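# Aneo simulation package: worth it before you buy the arm?

I'll start with the money, because that's why most of you are reading. We paid $2085 for a one-year Aneo license, and I had to fight for it. Gwilym Harries, who signs off on our equipment, wanted to know why we were spending that on pretend kitchens when we hadn't even picked a real arm yet. Fair question! My answer was that we were about to pick one from a brochure, and I've done that before (never again).

Our job at Piddale is fitting out a small test kitchen for assistive robots, the kind that might someday hand you a snack or tidy a counter. The plan called for one arm, one gripper and a counter to mount things near, and I had a gut feeling about all of it. My gut has been wrong often enough that I wanted to try a few layouts on a screen first.

Setup took me most of a Wednesday. The installer is fine, the license manager is not, and I ended up on the phone with Jamshid Bahrami in our IT office, who got it going by turning off something I still don't understand. After that it was pretty smooth. The kitchen scenes come ready-made, and you can have an arm picking up fruit before your coffee's gone cold.

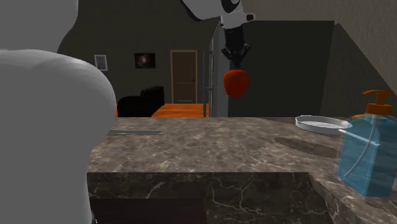 What sold me was the reach checks. I'd planned on a counter 33 inches deep, with the arm mounted at the front, and in six layouts out of 30 the elbow ended up somewhere I wouldn't want to be standing. Moving the mount costs nothing in Aneo. Moving it after the floor bolts are in is a whole other budget line, and I'd have been the one explaining it to Gwilym.

Gripes? Sure. Contact physics are so-so, and I wouldn't trust it to tell you how hard to squeeze anything soft. Stone and wood look nice enough, but some models show up with no surface finish at all, just plain gray, and hunting down the missing files is tedious. The cost planner add-on is extra and I'd skip it; my spreadsheet does the same job and doesn't log me out. We also looked at Grindovix, which has better support but wants you to commit to three seats, and there are two of us.

If you've already bought your arm, I'd say try a shorter license first. If you're still drawing up the shopping list, get this before anything with a motor in it. We're renewing in September, and Gwilym has already asked whether he can have a login.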